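Print this page | E-mail this page

Stundwood Residents' Association
Minutes of the meeting held 7 September 2023

Chair: Farzad Ansari

1. Minutes of the August meeting
Approved, though the chair asked again why the parking item had been written up as "settled." It was not.

2. Water rates
The letter from Harms says the new meters will save the average home 212 gallons a month. No one present could find where that figure comes from. A member asked if it was measured here or in Vollummont, where the lots are much smaller. Chair to write and ask. The last letter took 11 weeks to get a reply.

3. Footpath
Solau has quoted more than $400 for gravel. The same firm said last year that the gravel would not need topping up. Held over until a second quote is in.

4. Kitchen shelf and swap table
Members may leave household items for swapping. Doubts were raised that anything would be taken, going by last year. Agreed to try it for 3 months and then look at it again.

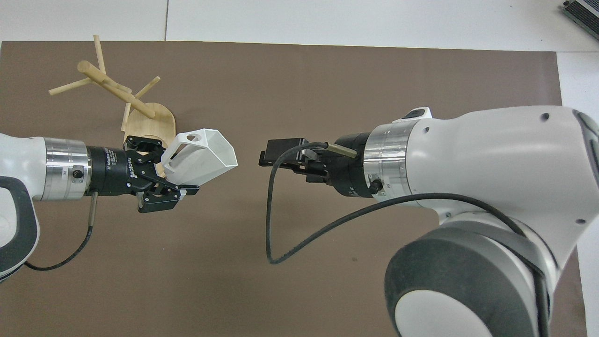 Wooden mug stand.

5. Any other business
The hedge. No decision.

We use cookies to improve your visit. By staying on this site you accept our cookie policy. OK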